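Chapter 3
Reading a River Before You Cast

I learnt to fish on the Mumow, and I learnt badly. My first May there I made 461 casts (yes, I kept a tally!) and landed 9 trout, mostly by standing in the wrong place.

So before we get to rods and flies, I want you to look at the water. Slow seams, undercut banks, that smooth patch behind a boulder – fish love all of them. 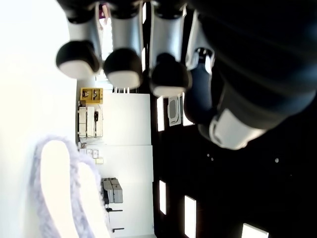 Fig. 3.1 Robotic fingers with black tips and pale pads.

We'll start on the Stundier beat, a gentle stretch with easy wading, then move up to the Drellura pools, where the current gets pushy and I still lose flies.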